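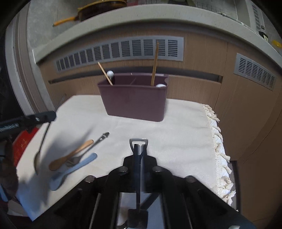
Nelletti Marine Equipment

Grenara Floating Entry Platform

The Grenara Floating Entry Platform is a low-freeboard floating section for divers, snorkelers, swimmers and crews of small boats. It is fixed to an existing pier, dock or seawall and rises and falls with the water. The platform is supplied to dive centers, marinas, summer camps, harbor offices and owners of private docks.

The deck sits close to the water, and the ladder folds down from the seaward side. A diver in full equipment may enter by a giant stride or seated entry, where depth allows, and may return by the ladder without removing tanks or weights. Fins are normally removed at the foot of the ladder and handed up. Sites that serve divers with limited mobility may order the platform with the long handrail and the lower transfer step, both described under Options.

Construction

The platform consists of a welded aluminum frame carried on sealed polyethylene floats. Each float is bolted to the frame from above and may be replaced with the platform in the water, provided the deck is clear and the section is secured at both ends. The deck panels are molded with a raised non-slip pattern and open drainage slots. Panels are light gray as standard. Sand and dark green are available to order at the same price.

All fasteners are stainless steel and are separated from the frame by nylon washers. Rubber fendering runs along the three open sides. A mooring cleat is fitted at each seaward corner, and further cleats can be added along the side rails, which are drilled during manufacture for this purpose.

The ladder has seven rungs, four of them below the waterline when the platform is unloaded. Rungs are flat and wide enough for a diving boot. The ladder folds up and locks against the deck edge when not in use, and should be kept in that position overnight and in rough water to limit marine growth and prevent strain on the hinge.

Specifications

Item number: 861
Maximum evenly distributed load: 2,000 pounds
Frame: marine-grade aluminum, welded
Floats: polyethylene, foam filled
Deck: molded panels with drainage slots
Ladder: folding, 7 rungs
Mooring: chain, piling hoop or hinged bracket
Standard color: light gray

The maximum load applies to the standard section in sheltered water and includes persons, equipment and any stored items. It is not increased when sections are joined, because people tend to gather at the ladder end. Tank racks and storage boxes count toward the load and should be placed at the landward end.

Suitable sites

The platform is intended for lakes, harbors, sheltered bays and slow rivers. It is not approved for open coast or for any location exposed to regular breaking waves or vessel wash from commercial traffic. Where ferries or workboats pass close by, the buyer should describe the traffic on the site form so that a heavier mooring can be considered.

There must be enough water under the floats at the lowest expected level for the platform to remain afloat. Sections that ground at low tide will wear at the float corners, and damage from grounding is not covered by the warranty. For sites that dry out, a set of skids is available, subject to a firm and level bottom free of rock.

Buyers are responsible for any permit required by the state, county, harbor authority or owner of the lake bed. Nelletti Marine Equipment can supply drawings and a materials statement for use with a permit application. These are sent on request and do not require an order to be placed. Permit review can take a full season in some areas, and buyers are advised not to confirm a delivery date until written approval is in hand.

Mooring arrangements

Three arrangements are offered.

The hinged bracket is used where the platform stands against a fixed dock with a small change in water level. The bracket is bolted through the dock face and requires sound timber or concrete behind it.

The piling hoop is used where the level changes more widely. Hoops slide on round pilings and are lined with replaceable rollers. The buyer must state the diameter of each piling at the highest and lowest water levels. Pilings that lean may cause the hoop to bind and should be corrected before installation.

Chain mooring is used where there is no fixed structure, or where the existing structure cannot accept additional load. Chain, shackles and swivels are included. Anchors are quoted separately after the bottom type is known.

A gangway is not included with any arrangement. The Jornetti gangway fits the platform without alteration and is supplied in two widths. Other gangways may be used if the foot is fitted with rollers or a sliding plate and the deck is protected where it lands. The weight resting on the platform from the gangway must be deducted from the load available for users.

Options

Long handrail. Runs from the gangway landing to the ladder on one side. Removable without tools for winter storage.

Transfer step. A lower step beside the ladder on which a user may sit before entering the water. Not available together with the side boat fender.

Tank rack. Holds cylinders upright in molded cups with a retaining strap. The rack is bolted through the deck panels and must not be relocated without fitting the backing plates.

Rinse station bracket. Accepts a standard garden hose and spray head. Hose, head and water supply are by the buyer.

Side boat fender. Heavier fendering for one long side, recommended where a charter boat or tender will come alongside.

Solar edge lights. Small white lights for the deck corners. They assist persons walking on the platform and are not navigation lights. Sites required to show a navigation light should consult the harbor authority.

Delivery and installation

Platforms are shipped assembled from the Manalo yard on a flatbed truck. The buyer must provide access for the truck and suitable lifting equipment at the delivery point. Lifting eyes are fitted at the corners of the frame, and all of them must be used. Slings must not be passed around the floats.

Where there is no truck access to the water, the platform can be shipped as a kit. The kit contains the same parts and can be carried by hand in separate pieces, although the frame rails are long and need two people each. Assembly takes place on level ground near the water's edge. Printed instructions and the required wrenches are packed with the deck panels.

Installation by our own crew is available within the delivery area and is quoted after the site form has been returned. Orders for spring installation should be placed by the end of February. Orders received after that date are accepted in the usual way and scheduled as the calendar permits.

Care and inspection

The deck should be rinsed with fresh water as needed and brushed with a stiff nylon brush. Pressure washers may be used on the deck panels but not on the hinge bearings or float seals. Solvents and chlorine bleach must not be used.

Ladder hinges, mooring hardware and deck fasteners should be checked at the start of the season, monthly while the platform is in use, and after any storm. A written record should be kept at sites open to the public. An inspection form is included in the owner's manual and may be copied freely.

In areas where ice forms, the platform should be removed from the water or towed to a protected berth with the ladder and gangway removed. It may be stored outdoors on timber blocks placed under the frame. It should not be stored on its floats, on one edge, or beneath a roof that sheds snow onto the deck.

Use by groups

Operators who allow visiting clubs or charter parties to use the platform should post the load limit at the gangway in clear view. A sign is supplied with each section and replacements are available. Divers should prepare equipment ashore where possible and keep the area around the ladder clear for persons leaving the water. Cylinders must not be left standing unsecured on the deck. The platform must not be used for refueling.

Warranty and ordering

The frame and floats are covered against defects in material and workmanship for five years from delivery to the original buyer. Deck panels, ladder and fendering are covered for two years. The warranty does not cover normal wear, ice damage, grounding, collision, or alterations made without written consent.

Orders are placed by returning the site form with a sketch or photograph of the location. A deposit of $2,000 per section is required to reserve a place in the production schedule and is refundable until manufacture begins. The balance is due before shipment. Freight is quoted separately.

Replacement floats, panels, rungs, rollers and washers are held in stock. Please quote the item number and the serial number stamped on the landward frame rail when ordering parts.

Page last revised 2023-10-19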